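Brulla: pictures from the teleop stack, November 2025

Brulla is the software that sits between a person waving two controllers and a policy that will eventually claim to have had the idea itself. It records, aligns, cleans, replays and complains. Mathew is the trainer that eats what Brulla produces, and Gindari is the planner, which we keep because it is the only part of the system that says no before something hits the table.

This page used to be a wiki entry with no pictures. Then someone asked what we did all day and the wiki entry did not help, so it is now a gallery page. The captions were written by the people who maintain the code, so expect grudges.

Clocks

Most of Brulla is a clock with opinions. Hand pose comes from the trackers, button state comes from the controllers, images come from the head camera, and each of them believes in its own version of now. The first release trusted the timestamps it was given. We are older now. Release 3 stamps everything on arrival, estimates the delay per stream, and refuses to write an episode if the streams drift apart by more than 10 milliseconds. The refusal message is polite. The one before it was not, and a visitor read it aloud.

The retargeter

Human wrists do things that arm joints will not. The retargeter takes a wrist pose and looks for the nearest thing the arm can reach without folding itself into a deck chair. In March we swapped the old solver for one that remembers the previous answer and prefers to stay close to it. The elbow flips went away. So did a certain amount of entertainment in the afternoons.

Gindari still checks the result against a table plane and a keep-out box. It has been wrong in both directions, but these days it is mostly wrong in the cautious one, and we have stopped arguing with it.

Wiping, and why we picked it

Wiping looks like the dullest task on the list and it has broken more of our code than stacking, pouring and sorting put together. Contact is the trouble. A sponge squashes, the tracked pose slides a little below the surface, and the planner decides the hand has gone through the furniture. We now let the target sink by a set margin during contact and bring it back when the hand lifts. The margin is a number in a config file, with a comment next to it that says "sorry."
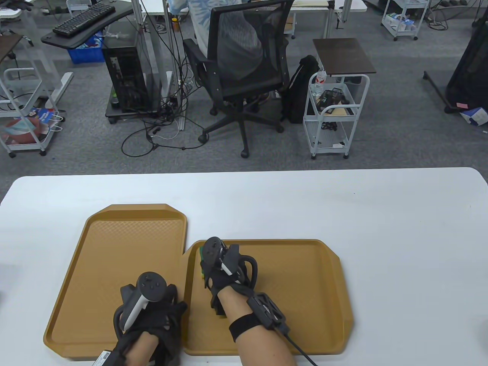 Two hands also means two roles, and the labeler has to work out which is which. One holds, one scrubs, and operators swap whenever they feel like it. Our first attempt assigned the roles once per episode. The current one does it per segment, from the speed of each wrist, and gets confused only when the holding hand fidgets. We have asked operators not to fidget. You can imagine how well that went.

The segmenter cuts an episode wherever the scrubbing direction reverses, then glues the pieces back together when it has clearly overdone it. On one bad build it cut a single session into 1129 segments, most of them too short to contain a thought. Vendbridge, the little tool that moves episodes into Mathew, accepted every one of them and reported success. It now has an upper limit and a warning in yellow.

Replay

Every episode gets replayed in simulation before training sees it. The simulated sponge is a box with friction. It doesn't squash, it doesn't get tired, and it has never once slipped out of anyone's hand, so replay is good for catching bad poses and no good at all for catching bad wiping. A softer sponge is on the list for the next release. It was on the list for the last 2 as well.

Known problems: the replay window still opens behind whatever you are looking at, and the progress bar reaches the end early and waits there.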